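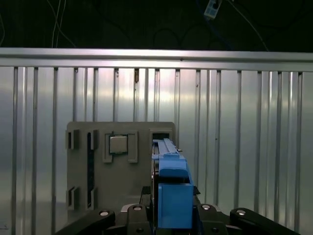

Wiping drives before resale: one pass or more?

Hardware disposal > Small office

kh_shih
Monday, August 13, 2018
We are retiring 41 office desktops and selling them on through a broker called Drollanell. All have 3.5-inch hard disks, no SSDs. Our written policy, last edited by someone long gone, asks for a three-pass overwrite. At about 3 hours a pass per disk that is a lot of bench time. Is a single pass of zeros with a verify read enough?

Soletau
Yes, for disks of that age. The multi-pass schemes were written for much older recording methods. One full pass, read back, serial number logged. Check the reallocated sector count first. Remapped sectors are not reached by an ordinary overwrite.

pakhei_sin
Disagree in part. One pass may be technically fine, but if the policy says three and you do one, you have failed your own audit. Change the document first, then the procedure.

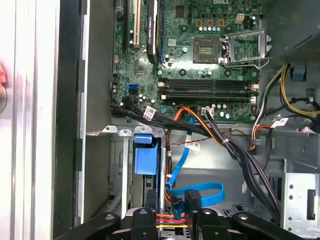 Dell desktop board, processor socket empty and bracket open.

kh_shih
Fair point on the policy. Can the drives be wiped in the machines, or is it better to pull them?

Soletau
Pull them. Booting each machine from a stick works until you meet a locked BIOS. With a dock you can run several at once and the label is in front of you when you write the log.

hm_choi
I would use the drive's own secure erase command where supported. It also covers remapped sectors, which answers the problem above. Some USB docks do not pass the command through, so use a SATA port.

pakhei_sin
Firmware erase is only as good as the firmware. I have had 2 drives report success and still return old data at the far end. Read back the whole disk, never a sample.

hm_choi
Agreed on the full read. I still would not go back to three passes.

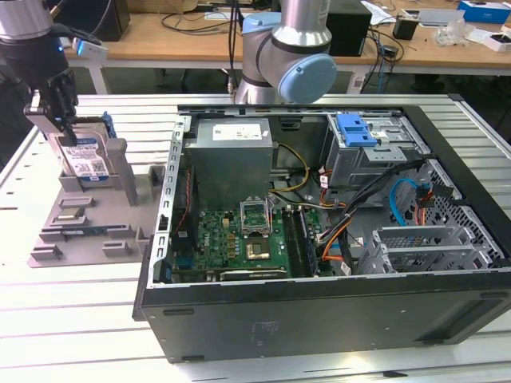 Procedure as it now stands

kh_shih
Policy amended and signed by Yee-man Mak. Draft:
1. Record machine tag and drive serial.
2. Read SMART data. Any reallocated or pending sectors, set aside for shredding.
3. Secure erase over SATA, or one pass of zeros if unsupported.
4. Full read back.
5. Label, sign, store.
37 drives go through this. The others failed step 2.

pakhei_sin
Put a second signature on step 4 and I have no complaint.

Soletau
Second signature is overkill for a small office. Keep the tool's log file with the serial in it.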